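Two pairs of hand-held grippers, one office door: the Plisow set against my old Fetska pair

10 October 2021

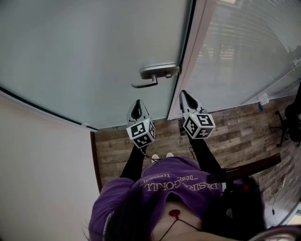 Both grippers held out at the door, with the lever handle to the right.

I have used hand-held grippers for recording manipulation data since January of last year, first with the Fetska pair and now with the Plisow. A reader asked me which one I would buy again. I promised a short answer and then I wrote this, so please excuse the length.

The Plisow is a pair. Each side has a pale gray body that becomes narrow toward the front and ends in a dark pointed tip, something like a claw. The body sits on a white cube with square markers on its faces, and the tracking software finds the hand from these. The Fetska has the same idea but with one flat marker plate on top, and this difference decides almost everything in my comparison.

Tracking

With a flat plate you learn to keep your wrist in a polite position. If I turned my hand to pull down a lever, the Fetska plate turned away from the head camera and the pose was gone until I turned back. I lost many recordings in this way. The software fills the gap with a straight line, so the file looks healthy until you play it on the arm and the arm goes through the handle.

With the cube there is nearly always another face to look at. I did the same door task with both sets, 30 times each, with the same head camera and the same lamp. The Fetska lost the pose at least once in most of the recordings. The Plisow lost it in 2, and both times I had let my own forearm come between the camera and the cube. I consider that my mistake.

The cube has a price, and the price is its size. When the two hands must work close together, for example to open a small jar, the corners knock against each other. On a shelf it is the same trouble, because the cube arrives at the shelf board before the tip arrives at the object. My colleague Estrella Tlapale, who has shorter arms than me and works nearer to her body, finds this more annoying than I do. She still takes the Fetska for anything inside a drawer.

The tips

I expected to dislike the pointed shape. For picking small things from a table it is very good, better than the round Fetska fingers, and you can see past it to what you are taking. For a door lever it is less comfortable. The tip wants to slide along the metal when you pull, and you have to approach a little from above and let the lever rest deep in the gap. After a few tries it becomes natural. A new person needs maybe half a morning.

For large smooth objects I can't recommend it. A full water bottle turned in the tips every time I tried, and I have stopped trying. Panyasiri sells soft covers which are made for another gripper but can be trimmed with scissors. They help. They also get dirty very fast and leave small gray crumbs on the table.

Weight and cables

One Plisow gripper weighs 200 grams more than one Fetska on our kitchen scale. In the hand you don't notice it at first. At the end of a long session, with the arms held forward, you notice it very well, and I now make a pause after every ten recordings.

The cables are thin, dark and a bit too short. On my unit they leave near the cube and hang down, and on the first day I caught one with my elbow two times. I fixed them to the sleeve with cloth tape and the problem went away. A long sleeve is a good idea in any case, the edge of the grip rubs the skin of the wrist.

There is a small green light on each body, near the cube. On the Plisow steady green means connected. It does not mean recording, and I wish that it did. I have one complete afternoon of beautiful door openings which exist only in my memory.

Software

The calibration takes you through a list of poses, and you must hold each one still. It is slow but it is clear, and the result stays good for days if you don't drop anything. The Fetska program was quicker and I had to repeat it every morning.

Export was the weak part. The Plisow files carry the time of the left and the right hand separately, and in the first version they moved apart slowly during a long recording. I wrote to the support and Anahera Baxter answered the next day with a corrected version and also a script for my old files — this is more than I have received from any other company in this field. For playback we use a Clanico controller, and after the correction the files loaded without changes.

One more remark about doors. The head camera has a very wide lens, and the straight lines near the border come out curved. The hand tracking handles this well in the middle of the view and less well at the sides. Stand so that the handle is not too far to the right or the left of you, even if this is not how you would normally open a door.

What I would buy

For doors, switches, tables and everything at the distance of a stretched arm, the Plisow. For drawers and narrow shelves, keep the Fetska if you already have it, but I would not buy it new for this only. If your work is mostly bottles and boxes, wait for other tips. Plisow told me that they are preparing a flat pair, without a date.

Spare tips are part number 103 in their shop. Order them together with the set, the shipping costs more than the tips.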